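**Jerkby Lodge – Washroom and Amenities Inspection, February**
Inspector: Mercedes Lozano

- [x] Hot water at basins, Level 2: within limit
- [x] Grab rails secure, rooms 1 to 12

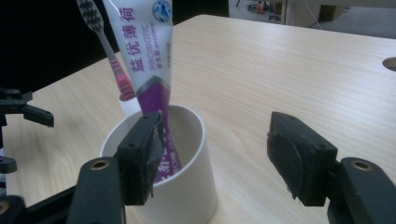 - [ ] Exhaust fan, room 13: noisy. Refer to Egilsson.
- [x] Floor drains clear

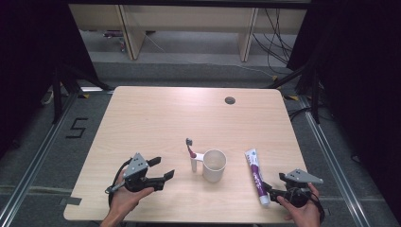
Residents' personal items must be kept off basin edges. A toothbrush stored upright in a holder beside the cup, bristles uppermost, is acceptable – shared holders are not.

- [x] First aid kit sealed 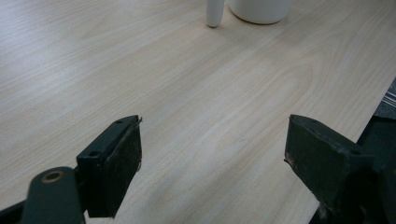 - [ ] Door closer, Level 1: adjust within 10 days

Reviewed: Skarphéðinn Ravn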